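Agosto, casi las once de la noche

Me he hecho una infusión y me siento a escribir antes de que se me mezclen los días, que este mes va todo tan seguido que luego releo el cuaderno y no sé qué probé cuándo. Hoy ha sido un buen día, de los largos, de esos en que llegas a casa con la cabeza zumbando y con ganas de contárselo a alguien (y como no son horas de llamar a nadie, te toca a ti, cuaderno).

Por la mañana me peleé otra vez con Rumitz. Le tengo cariño a ese planificador, lo he visto crecer desde que era un script feísimo, pero tiene la manía de tratar los dos brazos como si fueran dos desconocidos en un ascensor: cada uno calcula su trayectoria por su lado y solo al final se preguntan si van a chocar. Si la respuesta es que sí, vuelta a empezar. Ayer me dediqué a sacar los tiempos y vi que la mayor parte se iba en esos reintentos. Así que hoy he metido una reserva de espacio: el brazo que planifica primero deja marcado el volumen que va a barrer y el otro ya parte de ahí. La primera versión se colgaba, claro, porque los dos reservaban a la vez y se quedaban esperándose con una educación exquisita. Lo arreglé a eso del mediodía con una prioridad fija, la solución más tonta del mundo, y me fui a comer tan contenta.

La tarde fue para la percepción, y ahí sí que me duele un poco el orgullo. Cuvadex, que con cajas y tazas es una maravilla, con el plástico fino se vuelve loco. Una bolsa translúcida le sale como una nube de puntos llena de agujeros, y lo que hay dentro de los agujeros es la pared. Además, si hay varias bolsas colgadas juntas, las asas se le funden en un solo bulto, y los trozos sueltos de plástico negro los confunde con sombras.

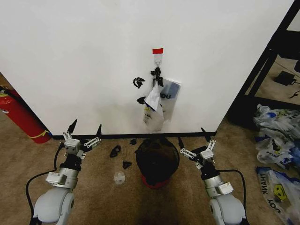

Lo que hice fue dejar de pedirle profundidad donde no la puede dar. Ahora la máscara sale solo del color, y la distancia la tomo del plano de detrás, que ese sí se ajusta bien, con un margen de 15 milímetros hacia fuera. Es una trampa, lo sé, y con un objeto que se separe mucho de la pared no valdrá. Pero pasé los registros guardados por Yorath, y de las cuatro secuencias que siempre fallaban, tres dan ya una pose de agarre razonable. La cuarta sigue poniendo los dedos en un sitio absurdo y no he encontrado el motivo, aunque sospecho de las marcas de tiempo entre color y profundidad.

Me quedan apuntadas para mañana las marcas de tiempo y un aviso decente en Aleck, porque cuando el planificador abandona, la consola escribe «estado 3» y se queda tan ancha. ¡Que lo puse yo misma, hace meses, y hoy he tenido que ir a mirar el código para saber qué significaba!

Se me ha enfriado la infusión. Me la tomo igual y a la cama.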